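Trivmont Task Chair: Set-Up Guide
Section 2. Unwrapping the chair and settling it on your floor

Welcome back! If you've come straight from Section 1, you should have the carton open and the parts list checked off, and you're ready for the part most people enjoy, getting all that plastic off. Please don't rush it. Keegan Harawira, who packs these chairs for us at Pritstead, wraps them snugly so that nothing gets scuffed on the way to you, and a snug wrap comes away best with a little patience.

Before you begin
Pick a spot with enough clear floor to walk all the way around the chair. A low-pile office carpet is a lovely surface to work on, kind to the finish and kind to your knees. On tile or hardwood, lay down an old blanket first.

Steps

1. Stand the base on the floor with all its casters down. Give it a gentle push in each direction and see that every caster turns.

2. Find the loose end of the film. It is usually tucked in low, near the base. If you can't find it, run your palm slowly over the wrap until you feel a ridge.

3. Peel the film upward and away from the chair, gathering it in your other hand as you go. It likes to cling to itself (and to sleeves!), so roll it into a ball every so often.

4. Look underneath for leftover scraps. A strip of film caught in a caster will wind itself around the axle and be a real nuisance to get out later.

5. Roll the chair forward and back 2 or 3 feet. If a caster drags, tip the chair gently onto its side, pull the caster straight out, clear whatever is in there, and press it back until it clicks.

CAUTION: Please don't use a box cutter or scissors on the film. The blade goes through the plastic and into the seat fabric before you feel a thing, and cuts of that kind are not covered by the warranty.

CAUTION: Keep plastic film away from babies, small children and pets. It is a suffocation hazard. Bag it as soon as it is off.

Note: New carpet sheds quite a bit in its first months. If yours went down recently, check the casters for fuzz every 8 weeks until the shedding settles.

Note: Soft casters for hard floors are sold separately as part number 344. They press into the same sockets, and you won't need any tools.

What to do with the film
Many grocery stores take clean, dry stretch film in the bin by the door. Pull off any paper labels first. If you expect to move offices before long, fold a good length of it and keep it in a drawer. Ximena Pereyra on our help desk has used the same piece for two moves and swears by it.

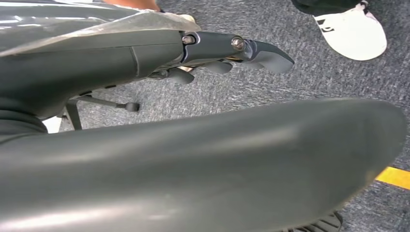
Once the film is put away, leave the chair standing upright for a little while before you sit in it, so the seat foam can plump back up after its time in the carton. Then pull it up to your desk and turn to Section 3, where we'll set the seat height and the armrests.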